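Início | Projetos | Relatórios | Contactos

Relatório de progresso - Programa de Literacia Familiar de Brisusmont
Outubro - Sarita Shukla, coordenação 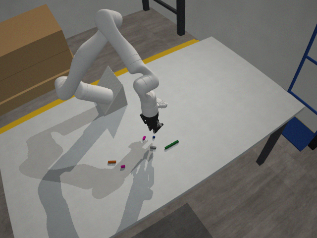

O presente relatório dá conta da execução do programa no período financiado pela Fundação Plodemum. As sessões de leitura decorreram nos dois polos previstos, com 60 famílias inscritas, 17 das quais admitidas após a abertura da segunda fase. Nos exercícios de vocabulário dirigidos aos mais novos, as crianças descrevem em voz alta imagens do dia a dia, indicando a cor e a posição de cada uma, antes de passarem ao texto escrito. Os mediadores registam as palavras novas na ficha individual.

O acervo itinerante conta agora com 2715 volumes catalogados. A catalogação ficou a cargo de Yogesh Vishwakarma e terminou dentro do prazo - falta apenas a etiquetagem dos títulos bilingues, remetida para o próximo período.

Execução financeira
Da verba de 1000 euros destinada a deslocações, foi utilizada pouco mais de metade. Solicita-se autorização para transferir o remanescente para a rubrica de aquisição de livros.

Dificuldades
O polo de Vidus funcionou com horário reduzido por obras na cobertura. Kumiko Hosoda assegurou a transferência de dois grupos para a sede, sem desistências a assinalar.

Próximas etapas: formação de mediadores e revisão das fichas de leitura.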